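Okay friends, a few of you asked how I look after the arm now that it's mine to look after, so settle in, because I have tea and I'm going to go on a bit.

Some background first. Carla Hijazi ran this cell before me and left me her notebook, which is full of good sense and terrible handwriting. The first page just says "fingers first." So every morning I start with the fingers.

That means power off, then a soft brush along the grooves on the inside of each one. Produce leaves a film you can't really see, and once it builds up, anything with a smooth skin starts to slide. A damp cloth after that, then a dry one. No cleaner! Bastien Gaillard tried a spray once and we were chasing a slippery left finger for 3 days.

Next come the mounting screws. There are 4 of them and I check each one by hand with the little key that lives on a string by the door. Usually they're fine. In April one had backed out almost a full turn, and the tips were meeting crooked — you'd never have spotted it from across the room.

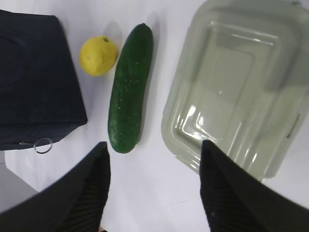

Then the wrist camera. I wipe the lens with a dry cloth and nothing else, and I look at the live view before I let anything move. I want both tips showing, one on each side, at the same height. If one sits higher than the other, I go back to the screws before I touch a single setting.

After that I do 20 slow open-and-close cycles with nothing in between. Gaetano Ferri says I could get away with fewer, and he's probably right, but I like listening to it while my tea cools. You get to know the sound. A dry click near the end of the travel means it's time to grease the slide (a tiny dab, please, I learned that one the messy way).

Last thing is a few gentle grabs at low speed, soft stuff and hard stuff both. If it all comes up straight, I sign the sheet and we get going. Tomorrow I'm swapping the cable sleeve at the wrist, so if anyone has a trick for getting the old one off without taking the whole connector apart, I am all ears!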